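Grip fault at episode 1035: Declan Pearce on the Cekerska kitchen runs

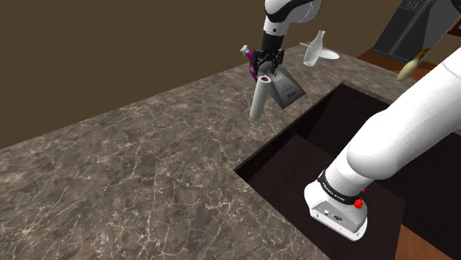

Pearce traced the fault to a grip check in Cekerska, the simulator his group uses for kitchen tasks. The check read finger width and nothing else. With a grey wedge-shaped object in the gripper over the marble counter, the width was correct, and the controller reported a secure hold.

"It never looked at the arm's own clearance," Pearce said. "A joint housing can be down inside the sink and the log stays clean."

At episode 1035 the log showed 4 contact warnings, all suppressed by a default setting. Reinaldo Aguiar found the setting in June.

"We now stop on the second warning," Pearce said. "Runs before that change are marked unsafe for transfer to hardware."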